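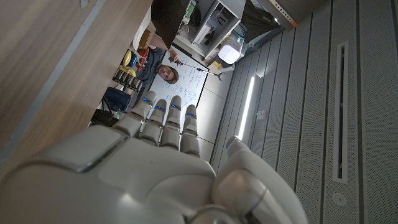
Whiteboard at the back, Thursday.

I started baking rye in November and I'm on loaf 12. The first few were bricks. I was following a recipe from Catrin Wogan's old newsletter and cutting the water because the dough looked too wet to me. Rye dough is supposed to look like that. Once I left the water alone, the crumb opened up a bit and the crust stopped cracking down one side.

My starter lives in a jar on top of the fridge. I feed it before work and again when I get home. 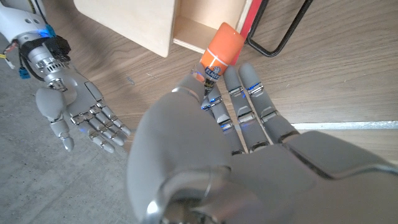 Pesstead Lunch Hour Bread Club

Deisy Cusi bakes hers in a lidded pan and takes the lid off for the last 40 minutes. I tried it and got a darker top than I like, so I'm going back to an open tin. My tin holds 781 grams of dough if I stop an inch below the rim. Any more and it goes over the side and burns on the oven floor.

Caraway is still an argument. Pravesh Matlala puts in over 3 teaspoons. I use one, ground.
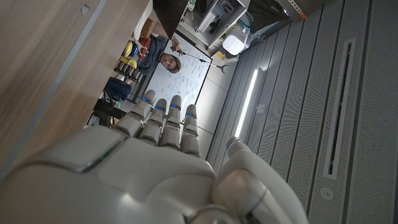

Wood grain and a gray stripe, same day.

Next I want to try soaking the old crusts overnight and mixing them into the new dough. Nia Pumphrey says to squeeze them out first and hold back some of the salt. I'll post the weights when I have a loaf worth slicing.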